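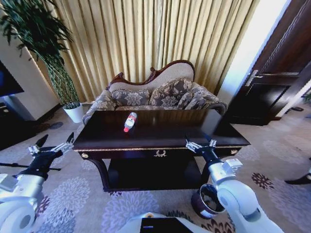
Figure 1. Head camera view during the table-clearing demonstration. Both grippers are open in front of the table, with the bottle on its side.

2.2 The Stendia open day

Most of what the public knows about home robots comes from demonstrations, and much of what gets repeated in funding proposals comes from there too. We attended the October open day at Stendia to see how far a staged demonstration could be treated as evidence. The host was the Lumanlan project, with Ovex supplying the control software, and the advertised task was "clearing up in a real living room." We had asked beforehand for the trial logs and were told they would be made available on the day. A partial set was.

The organizers recorded 207 visitors. They were let in by small groups and stood along one side of the room behind a strip of tape, so few of them had a good line of sight to the tabletop. What most people saw was the arms moving, then something being in the gripper or not. The wall monitor outside the room carried a delayed feed from the head camera (the kind of view in Figure 1), and several visitors told us they had followed the task better from there than from inside.

The room deserves some credit. Laboratory kitchens and living rooms used for this work tend toward matte gray surfaces and plain floors. The one at Stendia had dark, glossy furniture, a long pleated curtain, a potted plant with thin leaves and a carpet covered in large flowers. A clear bottle lying on a polished tabletop is a hard case for depth sensing: the bottle lets the background through and the wood returns a second, mirrored bottle underneath. If the hosts had wanted an easy win they could have used a cardboard box on a tablecloth.

Even so, a hard room is still a known room. The staff confirmed that the table had been in the same position throughout the weeks of preparation, and that the curtain was kept drawn to hold the lighting steady. The program leaflet described the system as able to work "in any home without setup." We saw nothing on the day that could support this. Asked whether the table might be turned or moved a short distance toward the door, the presenter said that it could be done but that the schedule was tight. The request was put again in the afternoon and got the same reply.

We logged 27 attempts in all. An attempt began when the presenter announced it and ended when the arm returned to its resting pose. This sounds simple and was a source of some trouble. On two occasions the presenter started speaking, the arm moved, and the announcement was then withdrawn as "a calibration pass." Lumanlan's own sheet leaves both out. We have kept them in — a visitor at the tape would have no reason to call them anything else — but we mark them separately in the tables that follow.

The choice of objects matters more than the count. The bottle was the one item visitors remembered and the one the presenter talked about. It is also long, light and forgiving, and a two-fingered gripper can close on it from several directions. The smaller items are a different matter.

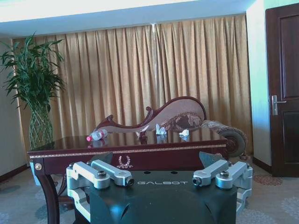

Figure 2. View from the wrist camera with a bottle, a small clear faceted object and a crumpled white tissue on the tabletop.

The wrist view in Figure 2 gives a fairer idea of the problem. Part of the room beyond is hidden by the hardware itself, and the clear faceted piece takes up very little of the picture. A soft tissue has no fixed shape at all and gives the fingers little to push against. The leaflet's task description lists "bottles, ornaments and waste paper" on a single line, as if they were equal in difficulty, and reports a single success rate for the set. We asked for the rate by object. The file we were given had a column for it, and the column was blank.

A second question is who was doing the work. The presenter used the word "autonomous" freely. A member of the Ovex team, asked directly, described the mode as "supervised," with an operator in the next room who could confirm or refuse a proposed grasp. We do not regard this as dishonest, and for a machine moving near the public it is probably sensible. It does change what a completed attempt means. Without a record of how often the operator stepped in, a clean run could reflect good perception or a patient person at a keyboard, and the material we hold cannot separate the two.

Duretness, the scoring method adopted in this paper, was meant for this kind of gap. It assigns no credit for an attempt whose level of human help is unknown. Applied strictly, it would leave the whole open day unscored. We thought about relaxing the rule and decided against it; the attempts appear in the appendix as observations only, with object type and the presenter's own wording noted beside each.

One further limit is on our side. Our observers stood at the tape with everyone else, and could not always tell whether an object had been gripped or merely pushed. Where they disagreed, the entry reads "unclear."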